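Tisch im Schlafzimmer abräumen, ohne dabei umzuziehen

Wer einen Tisch neben dem Bett stehen hat, kennt die Entwicklung: Erst steht dort ein Becher, dann bekommt er Gesellschaft. Bei uns war die Gesellschaft zuletzt so groß, dass Piret vorschlug, Miete zu verlangen. Das Verfahren dauert 10 Minuten, mit Murren etwas länger.

Zuerst alles, was liegt, daraufhin ansehen, ob noch etwas drin ist. Liegende Becher sind meistens leer, liegende Flaschen nur meistens zugeschraubt. Den Deckel also nachziehen, bevor man schwungvoll wird.

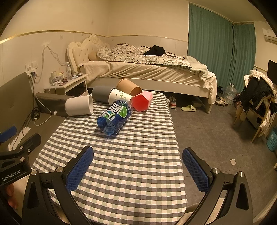
Dann nach Material sortieren. Pappbecher ineinanderstecken, den kleineren in den größeren, und ab in den Müll. Plastikflaschen kommen in eine Tüte an der Tür, wo man über sie stolpert und sie deshalb auch mitnimmt. Feste Becher gehen in die Küche, alle auf einmal, sonst wandert der letzte bis August nicht mehr.

Schwieriger sind Dosen und Behälter, die niemand wegwerfen will, weil sie hübsch sind. Mein Kompromiss mit Priit: Einer darf bleiben, sofern etwas hineinkommt. Haargummis zählen, gute Absichten nicht.

Zum Schluss die Tischdecke an den vier Ecken hochnehmen und am Fenster ausschütteln. Karomuster verzeiht viele Krümel, leider auch die von letzter Woche. Bei 37 Flecken oder mehr empfehle ich die Waschmaschine, bei weniger das Umdrehen.

Das Bett machen wir ein andermal.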